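Ngaio Bright
Thread on clear plastic containers for the shared room at Perkari. Mostly about labels, light and table space. Long, mute as needed.

1/
Background: we keep loose small items (adapters, screws, cable ties, markers) in containers. Until October these were opaque and came from three different suppliers. Inventory was 128 items on a spreadsheet that matched the shelf on the day it was typed.

2/
Proposal was to move everything to clear plastic and do the sorting on the white table.

Clear plastic, white table:
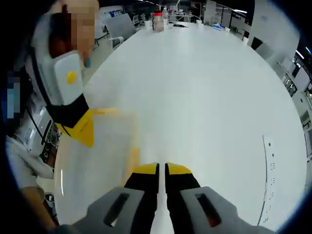
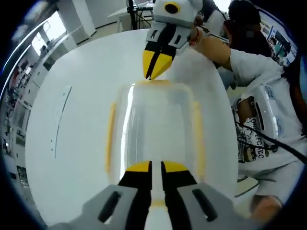
3/ Visibility
Clear on white has low contrast. An empty container is easy to miss from across the room, and a glossy one throws highlights that hide the fill level from some angles. A frosted one has fewer highlights but you lose fine detail. Neither is a fault. It does mean you should judge a container in the room where it will be used and ignore the product page.

4/ Frosted or glossy
Small dark parts read well through both. White cable ties vanish in frosted. Colored markers are fine in anything. We settled on glossy for white and gray items and frosted for the rest.

5/ Shape
Boxy containers win on shelf area. Tall rounded ones win when you want to get your fingers into the bottom, as there are no corners for washers to hide in. Tall ones also tip more easily when empty. Danai Tsolakis suggested a spoonful of ballast. Rejected: the ballast ends up in the sort.

6/ Volume
The working size is 400 ml. Larger containers get used as a place to put things down, and then the label is wrong. If a category doesn't fit in 400 ml, split the category.

7/ Labels
Tested paper tape, printed vinyl and a paint marker. Paper tape came off cleanly after 4 weeks. Vinyl left adhesive. Paint marker is permanent in the places you want to change and rubs off where you grip it. Paper tape it is, on the side, low down. A label on the lid describes whichever container the lid was last put on.

8/ The table
Round edges are pleasant to walk past and bad for rows. Containers lined up along a curve drift inward until the middle is full. Work from the center out and keep the rim clear for hands.

9/ Power
The white power strip lives on the tabletop, near the edge. Lautaro Cabral wants it underneath. My objection is that a strip under a round table gets kicked, and then somebody crawls. Current compromise is to keep it on top and keep open containers of screws on the opposite side.

10/ Time
A full sort takes 20 minutes with two people, one picking and one labeling. With three people it takes longer. I have not looked into why.

11/ Replies so far
Ramil Lagman asks about static. Fair question. Nothing sensitive goes in these; boards stay in their own bags in the cabinet.
Apolinar Espinoza asks if the old opaque ones are free to take. Yes, bottom shelf, bring a bag. Lids are in a separate box and have not been matched.

12/
Still open: a decent way to store spare lids. Current method is vertical, in a dish rack. It works for round lids and is mediocre for square ones. Suggestions welcome, dimensions preferred.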